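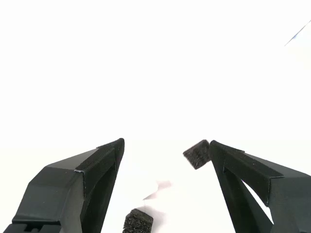
# Small Foam Pieces

Dark gray foam cube, one of the small ones, against white.

This gallery goes with the foam shelf in the Endale workroom. It covers the cubes first, and the other shapes will be added when they have been sorted. The notes below were written for people who use the shelf or want to set up one like it at home. Anyone may copy them.

## The cubes

The small cubes come from Davorer sheet foam. Dalus sells the sheets as seconds, which means a corner may be dented or one face may have a skin on it. Neither matters once the sheet is cut up. We bought the last batch in August, and the cutting took most of the month.

The final count was 2,503 cubes, all from the same batch. They are kept in 14 drawers. The drawers were already in the room and had held sewing notions, so a few of them still have the old labels on the inside.

Dark gray is the color we cut most. It doesn't show pencil marks or dust from the bench, and small pieces are easy to find on a white surface. On the brown floor they disappear. Sweep before you decide that one is missing.

## Cutting

- Mark the sheet on the side without the skin. A silver pencil shows up well on dark foam.
- Use a long blade and change it often. A dull one drags and leaves a crumbly face.
- Cut strips first and stack them by size.
- Turn the strip and cut the cubes off the end. Hold it lightly, or the pieces come out narrower in the middle than at the corners.
- Check every tenth strip against the wooden block that hangs by the bench.

We tried scissors on thin sheets. They work for flat shapes but they pinch the foam, and the sides come out slanted. The electric carving knife is faster than a blade on thick sheets and makes a lot more dust.

## Sorting

Cubes with straight sides go in the upper drawers. Anything slanted, torn or undersized goes in the scrap tub. From the August batch we threw out 88, not counting strip ends.

Don't squeeze a handful to see if they spring back. They do, but fingernails leave small crescents in the faces that stay for a day or two. If you need to test a piece, press it flat on the bench with your palm.

Pieces with glue on them do not go back in the drawers. One sticky cube will pick up lint and then attach itself to the others.

## What they get used for

Most go under things. Two on each side will keep a picture frame off the wall, and one under a wobbly shelf board usually stops the rattle. The model railroad people take them for embankments and carve them down with a craft knife. They also make decent stamps for poster paint if you dip only one face.

For packing, the small cubes are fine as spacers in the corners of a box. They are too small to fill a whole box with, and whoever opens it will be picking them up for the rest of the evening. Use a cut block for that.

Children under three should not have them. They are a choking size and they look like licorice.

## Cleaning

Dry dust comes off with a soft paintbrush. For anything worse, put the cubes in a mesh bag and swish it in lukewarm water with a drop of dish soap. Press the bag between towels and leave it on the rack overnight. The dryer is too hot, even on low. We lost a bag that way and the pieces came out shiny and hard on one side.

Keep the drawers out of the sun. The foam turns brownish at the window end of the room, and the older pieces there leave a powder on your fingers.

## Labels

Each drawer has a card with the color, the batch month and the sheet thickness. Please fill in a new card when you start a drawer and leave the old one behind it. The same lists are typed up on our Wikimer page, under "Foam shelf." If the card and the page disagree, go by the card.

## Still to come

- Flat squares and strips
- Triangles from the sheet corners
- The light gray batch, which is thinner and softer
- Round plugs, cut with the hole punch

If you take cubes for a project, write it on the sheet by the door. Small amounts are free. For more than a full drawer, leave a note first so the next batch can be ordered. Dalus takes 2 weeks to deliver, and longer when the sheets are thick.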